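Club champs moved to Söderlund - who decided this??

piste_basher
Just seen the email. Club championships are going to Söderlund next season instead of Bosell, giant slalom only, no slalom. Did anybody get asked? I've raced at Bosell since 2008 and the whole point was it's a proper hill. Söderlund is a motorway with a cafe at the bottom.
Also its further from the airport. Not happy.

Maisie_T
We did get asked, there was a form in November. I filled it in. Took two minutes.

piste_basher
Never got a form.

Maisie_T
Check your junk.

coldtoes
Form was rubbish though. Asked if you'd "consider other venues". Well yes I'd consider anywhere. Didn't say tick this and you lose the slalom.

edgehold
Bit of background as I was on the phone to the Bosell lot for half of last winter. They won't close the race piste to the public before lunch any more. So you'd get an afternoon slot, flat light, course already scraped to bits by ski school. Last year the second run was survival from bib 15 onwards. You could put your arm in the rut at the delay gate. Two knees went on that gate and one of them was my daughter's.
Söderlund give us the whole lane, netting both sides, timing hut with power. Lift opens early for us as well.

piste_basher
Sorry about your daughter, didn't know that.
Still think ruts are part of it. You learn to ski ruts. World Cup skiers ski ruts.

edgehold
World Cup skiers get water injected snow and a doctor stood there. We get Pete with a rake.

slush_puppy
Leave Pete alone he's great with that rake

coldtoes
Can somebody say why no slalom tho. That's the bit that annoys me. Half the vets only enter for the slalom, our legs can't do GS at that length. Söderlund is long, I skied it two years back and had to stop for a breather and that was without gates.

Bijan Azimi
Hi all, I set the courses so I'll have a go at this.
Slalom at Söderlund is possible, it's just the poles. We'd need a second set of brushes for the little ones and full gates for everyone else and the hill only has GS panels to lend. Ours live in the container at Bosell and getting them across is a van and a day's driving. If someone has a van I'm all ears.
On length, I can start the vets lower down. There's a flat bit by the third pylon that'd do for a start. Takes out the steep roll too.

coldtoes
Now that's useful. Why wasn't that in the email

Bijan Azimi
Didn't write the email!

nan_on_skis
I've got a van. Well my son has. How long are the gates, it's only a short wheelbase. And would I get the diesel paid, I'm not being funny but I paid for it myself last time for the bibs and never saw a penny.

I'd want to go out the night before, not doing that pass in the dark on the way home after a day stood in the snow. If there's a bed going at the race hotel I'd do it for that plus fuel. Can take two people's skis too if they don't mind them under the gates.

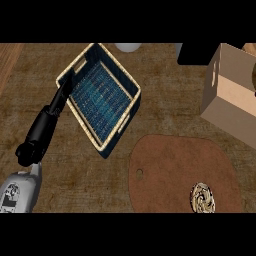 And the drill batteries need to come inside overnight, last time they were left in the van and dead as anything by the morning. We ended up putting the first gates in by hand with a bar. Took forever. Somebody needs to be in charge of batteries, not me, I forget things.

Bijan Azimi
You're a star. Gates are just over your height nan, they'll go in corner to corner. Will sort diesel, promise. I'll do the batteries.

slush_puppy
can take my skis please

piste_basher
So we drive the gates from Bosell to Söderlund so we don't have to race at Bosell. Brilliant.

Maisie_T
You could just not come?

piste_basher
I'm coming. I've won my age group 3 times, I'm not giving it away.

slush_puppy
there's only 3 of you in your age group

piste_basher
Four. Kev's moved up.

drutia_dave
Has Drutia been looked at? Small, I know, I'm biased as I've a place there. But the race piste is north facing, holds up into spring and they never get busy. They ran the schools race there in March 2024 and it went off fine, 82 starters and all done by lunch. Steep enough for GS at the top, gentler down the bottom for slalom. Everyone's happy.

edgehold
Drutia did get looked at. One drag lift. That many racers, two runs each plus inspection, up a drag with the public on it too. The schools only did one run each if I remember right.

drutia_dave
Two runs for the older ones. And it's a quick drag.

edgehold
It's a quick drag when it's not iced up. I've been spat off it twice.

nan_on_skis
I can't do drags with my hip. Would be out.

coldtoes
What's the timing at Söderlund? Bosell had those Hellumex boxes and they lost my second run two years on the trot. Given a "hand time" that was slower than my first by miles. I know what I skied.

Bijan Azimi
Same make but newer, wired start to finish not radio. Plus we'll have two on hand timing as back up. The lost runs were the radio link, nothing in the boxes as such. Trees in the way.

coldtoes
Hm. Ok. I still know what I skied.

Maisie_T
Anyone know if the juniors go first or last? Mine is under 10 and won't last if she's stood about all morning. Söderlund start is windy.

Bijan Azimi
Juniors first on both runs, then ladies, vets, men. Same as last time. There's a hut at the start, not heated but out of the wind. Send her up with a coat and someone'll bring it down.

Maisie_T
Perfect thanks.

piste_basher
Men last AGAIN. So we get the ruts anyway.

edgehold
Thought you liked ruts

piste_basher
Walked into that.
Fine. What's the latest date to enter and do we wax for cold or do we not know yet

Bijan Azimi
Entries open after the AGM. Ask me about wax the night before like everyone else.

27 comments · 4 shares
Contact the moderators | © Club forum | Back to top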